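**Sex., 29 de março** — caderno da oficina, fermentação e afins

Lote 67 de kombucha aberto hoje de manhã. Cheira a vinagre com ambições. O pH ficou onde devia, o gás não. A garrafa de teste fez um "pfft" tão educado que abri outra para confirmar. Mesmo pfft.

Suspeitos, por ordem de antipatia:

- as tampas novas da Lulisetti, que fecham bem na bancada e mal na vida;
- o açúcar da segunda fermentação, que pesei com a balança pequena (a que arredonda quando lhe apetece);
- a temperatura da despensa, que em março faz o que quer.

Troquei as tampas em metade das garrafas e deixei o resto como estava. Sei perfeitamente que, com a balança em dúvida, isto não é uma experiência, é uma superstição com etiquetas. Mas as etiquetas ficaram bonitas. Quem mexer nas garrafas antes de segunda que escreva aqui o que fez, com letra que se leia.

O chucrute, em compensação, vai bem e não precisa de mim para nada. Salmoura a 2%, couve toda submersa, película branca à superfície que raspei e que não me tira o sono. Provei: crocante, ácido, um pouco chato no fim. Da próxima vez, alcaravia. Já escrevi isto na página 91 e pelos vistos não me dei ouvidos.
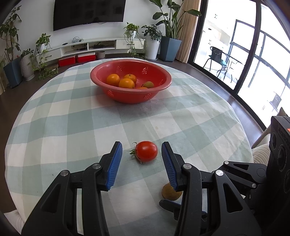 Passei a tarde a tentar perceber o manual do desidratador Buststead, traduzido por alguém que não gostava de nenhuma das duas línguas. O programa "fruto moderado" aparece três vezes e em nenhuma se diz a temperatura. Pus o termómetro de sonda lá dentro, vazio, e fui anotando: sobe depressa, passa do ponto, arrepende-se, desce demais, volta a subir. Uma pessoa reconhece-se. A prateleira de baixo fica sempre mais fria do que a de cima, portanto quem secar ervas que as ponha em baixo e quem secar maçã que rode os tabuleiros a meio. Colei um papel na porta com isto. O papel já descolou (fita-cola errada, culpa minha).

A massa-mãe Ghiță continua viva, apesar do frigorífico. Estava com um dedo de líquido cinzento por cima e ar ofendido. Deitei fora quase tudo, alimentei com centeio e água morna, e passadas umas horas já tinha bolhas nas bordas. Ainda não a usaria em pão para visitas. Para nós serve.

Contas: a Ponitico mandou a fatura dos frascos, 4000 com tampa, quando o que pedi cabia numa prateleira. Liguei. Disseram que era "a unidade mínima do sistema". Respondi que a unidade mínima da oficina é a porta, e que por ela não passam paletes. Ficaram de ligar. Não assinem nada se aparecer um camião.

Para não esquecer:

- [ ] aferir a balança pequena com os pesos de latão (estão na gaveta dos funis, não sei porquê)
- [ ] comprar alcaravia, a sério
- [ ] alimentar a Ghiță amanhã e domingo
- [ ] fita-cola que cole
- [ ] decidir se em julho fazemos outra vez os pickles de pepino ou se já aprendemos com o cheiro

Escrito depois: abri mais uma garrafa do 67, das de tampa velha. Gás a sério, espuma no teto, camisa para lavar. A balança sai da lista dos suspeitos, mas fica sob vigilância.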